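The Housekeeper That Can't Find the Sauce

Are household robots ready to clear the counter? A sceptic looks at a season of big claims

13/03/2020

Every few years a company tells us that the end of housework is near. This February it was the turn of Lundgren, whose kitchen helper, Janus, was shown to reporters and investors at a hotel in Donbridge. The film had strings on the soundtrack. Janus picked up a mug, carried it the length of a counter and put it down on a shelf. People clapped.

I have been carrying mugs for most of my life and I don't recall any applause, so I asked for the numbers. Lundgren says Janus finished 90 percent of its tidying jobs. A job, in the company's accounting, is one object moved from one spot to another. My kitchen on an ordinary morning holds far more than one object, and if each is handled at 90 percent, something is going on the floor before I've finished my coffee.

Then there is the matter of where those jobs were done. Of the 3372 attempts in the company's report, only 200 took place with a real arm in a real room. The rest were run in simulation, in a computer-drawn home where the chores are put together from a stock of household things: a sauce-colored bottle on a white counter, a bowl, a picture frame, a couple of appliances at the back.

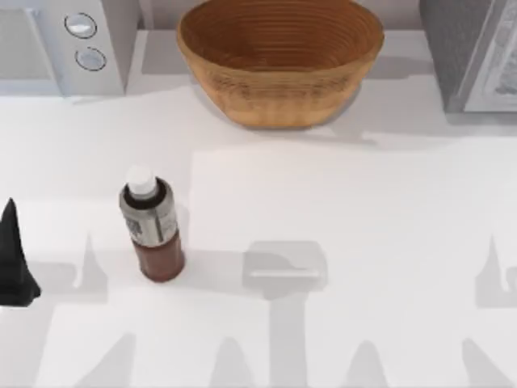

Simulated chores, with a black gripper finger reaching in.
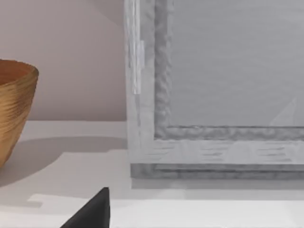 I don't object to simulation. Pilots train in it, and a dropped bottle costs nothing to clean up. An arm can practice all night without waking the neighbors. But a drawn kitchen has only the trouble somebody thought to put in it. Mine has a sticky ring under the syrup, a drawer that opens if you lean on the one below, and a dish towel that is never where I left it. Who is writing the code for the dish towel?

The company's answer is that the next version will have more clutter, more kinds of light and more awkward shapes. Fine. That was also the answer from Forix, the last firm to promise me a free evening. Forix spent two years teaching a machine to fold shirts. It folded them nicely, provided you handed them over one at a time, buttoned, with the collar facing left. By then you have done most of the folding yourself.

The people who work on these machines are a good deal more modest than the people who sell them. An engineer I spoke to after the Donbridge showing was happy to talk about grip, which is her field. A hand has to close on a thing hard enough to lift it and gently enough not to break it, and it has to know which thing it has hold of. She thought picking up was coming along well. Putting down, she said, was harder - the shelf is already full, or the bowl needs to go behind something else. I asked whether she would let Janus loose on her own dishes. She said she'd let it try the plastic ones.

Shop floors are a fairer test, and there the case is better. A part arrives in the same place, facing the same way, and somebody has bolted down everything that could move. Robots have earned their keep under those terms for decades. A home offers none of them, and I doubt many families will agree to bolt down the toaster.

Lundgren would not give me a price or a date for Janus. It did offer a second demonstration, on the same counter with the same mug. I asked if I could bring my own mug, and the press office is looking into it.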